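Lenuța Marinescu has spent most of the winter putting Bundau through the same household chore, clearing a table after a meal. The two-armed kit is sold by Pretbridge as a monthly service, with setup and remote support included.

"Dishes are a fair test," she said. "They're all different shapes, and people stack them any old way."

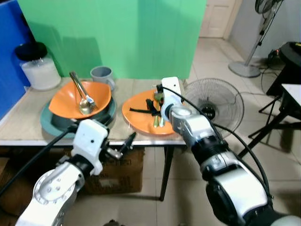

Pretbridge Applications Team

A bowl inside a pot, with a spoon and fork leaning in it, is the sort of stack she likes to set. Cutlery on a flat plate is harder, she said, and her review logged 154 tries at it. Bundau managed 87.

"I wouldn't call that finished. I'd call it worth renting if you have someone to keep an eye on it."

Darius Enache, who looks after customers at Pretbridge, said an update to the grip software is due in June. Existing renters won't be charged for it.

Setup took Marinescu two days, mostly spent on the arm mounts. The manual could be clearer on cable routing, she said, and she has sent Enache her notes. She plans to try glassware next.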